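Die Halle im Winter, und warum ich jetzt über Lampen nachdenke

26. Dezember 2022

In den Kommentaren zu meinem letzten Beitrag wurde ich gefragt, wie es mit dem Raum weitergegangen ist. Ich hatte im Mai kurz geschrieben, dass wir umgezogen sind, und danach kam von mir zu diesem Thema nichts mehr. Das möchte ich heute nachholen. Zwischen den Feiertagen habe ich Zeit und einen warmen Platz am Küchentisch, und das Wörterbuch liegt neben der Tasse. Wer einen Fehler findet, darf ihn gern melden, ich korrigiere immer noch jeden.

Für die neuen Leser: Früher saßen wir in einem normalen Büro im dritten Stock, mit Teppich und einer Decke, die man mit der Hand fast berühren konnte. Dann wurde das Haus verkauft. Vangelis Mavromatis hat die Halle gefunden, über einen Aushang beim Bäcker. Sie hatte lange leer gestanden. Bei der Besichtigung war ich zuerst erschrocken. Alles hallte, und auf dem Fensterbrett lag eine tote Hummel. Vangelis ging einmal von vorne nach hinten, klopfte an die Ziegel und sagte: „Die nehmen wir.“ Ich habe zwei Nächte schlecht geschlafen und dann auch unterschrieben.

Am meisten mochte ich von Anfang an die Ziegelwand. In der Stadt, aus der ich komme, verputzt man solche Wände und streicht sie hellgelb, und wer es nicht tut, gilt als arm. Hier bezahlt man angeblich extra dafür. Ich habe den Winter über gelernt, dass sie auch Nachteile hat. Sie sandet ein wenig. Wenn man mit einem dunklen Pullover daran vorbeigeht, sieht man es am Ärmel, und auf allem, was nah an der Wand steht, liegt nach einer Woche ein feiner rötlicher Staub. Danjuma Jibrin wollte deshalb eine Grundierung auftragen. Wir haben an einer kleinen Ecke hinter der Tür eine Probe gemacht, mit einem Mittel von Juvero, und die Stelle glänzt seitdem wie lackiert. Das Thema Grundierung ist erledigt, und ich wische jetzt eben.

Über die Möbel haben wir länger gestritten als über die Miete. Aus dem alten Büro kamen dunkle Schränke mit Türen mit, in denen jeder etwas verlor. Ich wollte offene Regale haben, hoch und hell. Danjuma meinte, offene Regale sehen nur am ersten Tag gut aus. Er hat damit ein bisschen recht. Trotzdem merke ich, dass ich Dinge besser zurücklege, wenn ich sehen kann, wohin sie gehören. Bei einem Schrank mache ich die Tür auf, schiebe etwas hinein und mache sie wieder zu. Dieses Verhalten habe ich von meinem Vater geerbt, und ich bekämpfe es seit Jahren. 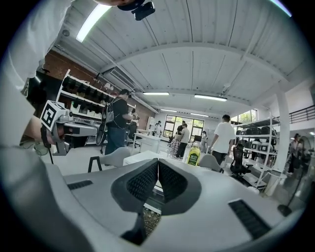 Weiß haben wir auch bei den Tischen genommen. Der Vorteil ist das Licht: Eine helle Platte gibt sehr viel davon zurück, besonders an Tagen, an denen es draußen gar nicht richtig hell wird. Der Nachteil sind die Kaffeeringe. Die Bürostühle sind schwarz, da hat niemand diskutiert.

Damit bin ich bei der Decke. Eine Decke aus gewelltem Metall ist schön anzuschauen, und der gebogene Träger gefällt mir so gut, dass ich Besucher manchmal bitte, nach oben zu schauen. Aber man hört jedes Wetter. Im Sommer waren es die Tauben, die oben spazieren gehen wie kleine Herren mit harten Schuhen. Im Herbst kam der Regen. Bei starkem Regen kann man nicht telefonieren, und man muss auch mit dem Nachbarn am Tisch lauter sprechen. Ich habe mich daran gewöhnt. Meine Mutter, mit der ich oft in der Mittagspause spreche, hat sich nicht daran gewöhnt und fragt jedes Mal, ob ich im Zug sitze.

Die Wärme ist das größere Problem. Sie steigt nach oben und bleibt dort, wo kein Mensch etwas von ihr hat. Wir haben ein Klimagerät hoch an der Ziegelwand, das im Sommer sehr gute Arbeit gemacht hat. Im Winter sind wir nicht so sicher. Ich trage zwei Paar Socken, und an einem Morgen Anfang des Monats zeigte das Thermometer bei der Tür 14 Grad. Gegen Mittag wurde es besser. Danjuma behauptet, er arbeite bei Kälte schneller. Ich habe ihn aber gesehen, wie er mit der Mütze am Computer saß.

Jetzt zu den Lampen, die in der Überschrift stehen. In der Halle hängen Leuchtstoffröhren, und ich wollte sie zuerst alle loswerden. Dieses Licht erinnert mich an meine Schule und an das Amt, auf dem ich meine ersten deutschen Formulare ausgefüllt habe. Im Sommer haben wir sie kaum gebraucht. Das große Fenster am Ende des Raums ist ein Glück, man schaut ins Grüne, und am Nachmittag kam genug Helligkeit bis weit in die Mitte. Ab November war das vorbei. Um vier Uhr musste man sich entscheiden: Röhren an oder nach Hause.

Ich habe dann verschiedene Dinge probiert. Eine Stehlampe vom Flohmarkt gab ein sehr gemütliches Licht und beleuchtete ungefähr sich selbst. Eine Klemmlampe von Curkik, die ich am Tisch befestigt hatte, war gut zum Lesen, aber der Rest des Raums wurde im Vergleich so dunkel, dass ich Kopfschmerzen bekam. Am Ende habe ich einen Elektriker gefragt. Er schaute hinauf, dann auf meine Stehlampe, und sagte, an den Röhren sei nichts verkehrt, nur sei eine Sorte darin, die für eine Garage gut ist. Es gibt sie auch in einem wärmeren Weiß. Dieses Wort, „Warmweiß“, finde ich übrigens sehr schön. Wir wollen nach Neujahr erst eine Röhre tauschen und eine Woche damit leben.

Was noch fehlt: ein ordentlicher Platz für die Mäntel, eine Matte am Eingang und etwas gegen den Hall. Vangelis denkt an Vorhänge aus schwerem Filz. Ich denke an Pflanzen, große, die auch etwas vom Schall nehmen. Ob sie das wirklich tun, weiß ich nicht, im Internet steht beides. Eine Birkenfeige von zu Hause ist schon versprochen, sie muss nur den Transport überleben, und bei Frost lasse ich sie nicht aus der Wohnung.

Falls jemand Erfahrung mit Filz an einer Ziegelwand hat, besonders mit der Befestigung: bitte schreiben! Bohren dürfen wir nur in die Fugen, so steht es im Vertrag, und die Fugen sind weich. Ein Dübel ist mir schon entgegengekommen, zusammen mit einer Handvoll Sand.

Ich gehe am zweiten Januar wieder hin und nehme einen dickeren Schal mit.

Zuletzt erschienen
Rotes Pulver auf allem: Ziegel abbürsten, aber richtig
Ein Wochenende in Brornport
Offenes Regal oder Schrank? Die Antworten der Leser
Linsensuppe wie bei Abou Jaoude, mein vierter Versuch
Wir ziehen um (kurz)
Der, die oder das Dübel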